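How to Work Out What a Power Strip Can Handle (Before It Tells You Itself)

Every home has one outlet in the wrong place and nine things that want to use it. 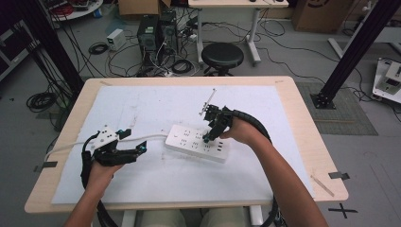
The usual answer is a power strip, and the usual way of filling one is to keep plugging things in until the holes run out. The holes are a poor guide. A strip with six sockets does not have six times the power of the wall. It has exactly the power of the wall, shared out among more mouths, and it will let you ask for too much with perfect manners right up to the moment it doesn't.

The sums below take ten minutes and need a pencil. I did mine last October, on the back of an envelope from the water company, and I have moved the toaster.

What you need

A pencil and paper
A flashlight, for reading labels in places labels should not be
A calculator, if you stopped trusting your long division when I did

Step 1. Find the rating on the strip

Unplug the strip from the wall, take everything out of it and turn it over. The rating is molded or printed on the back in type suited to a younger person. You are looking for a number followed by A (amps) or W (watts). Many strips sold in the US say 15A, 125V. If yours has no rating at all, you can skip the rest of this page and buy another one.

Step 2. Turn amps into watts

Multiply amps by volts. Use 120 for the volts, whatever the strip says, as that's the usual household supply. So 15 times 120 is 1800 watts.

If you've moved here from a 230-volt country, your old strips may say 3000 watts or more. That figure belongs to the old supply. At 120 volts the same cable carries a good deal less, and the plug won't fit anyway, and the adapter you are thinking of buying is a bad idea.

Step 3. Take some off for things that run for hours

For anything left on three hours or longer, stick to 80 percent of the rating. On an 1800-watt strip, that leaves 1440. This feels stingy. Do it regardless, and remember that the other outlets on the same circuit are drawing from the same breaker, including the one behind the couch you've forgotten.

Step 4. Make the list

Write down every item you want on the strip and its wattage, which is on the label near the cord or on the charger. If the label gives only amps, multiply by 120 again. For chargers, use the input figure. The output one is smaller and more flattering.

My desk came out like this:

Desktop computer: 300
Monitor: 40
Printer, when warming up: 1000
Lamp: 9
Phone charger: 25

Total: 1374 watts

Under 1440, with enough left over for another lamp and not much else. I had been planning to add a small heater. The heater wanted 1500 on its own.

Step 5. Send the heavy things away

Anything that makes heat goes straight into the wall: space heaters, toasters, kettles, hair dryers, irons, coffee makers. The same goes for things with a big motor, such as a fridge, a freezer or a window air conditioner. Your list may say there's room. The list is not invited to this conversation.

Step 6. Put the strip somewhere sensible

Keep it where air can get at it. Don't run it under a rug, through a doorway or behind a curtain, and don't staple the cord to the baseboard, however neat it looks. Keep it out of the bathroom and the yard. Never plug one strip into another. I know the cord was eight inches short. Buy a strip with a longer cord.

Things people ask me

Does a surge protector let me plug in more? No. Surge protection is about spikes coming in from the wall. It does nothing for your appetite.

The strip has its own breaker, so isn't it safe to guess? The breaker is there for when you get it wrong. Using it as a measuring tool is like finding the curb by ear.

How warm is too warm? If the strip or plug feels hot, smells odd, buzzes, or has gone brown near a socket, switch off the circuit at the panel, unplug it and throw it out. If the wall outlet is the hot part, call an electrician and leave that outlet alone until then.

Write the final total on a bit of masking tape and stick it to the strip. Use pencil, as there will be another charger by Christmas.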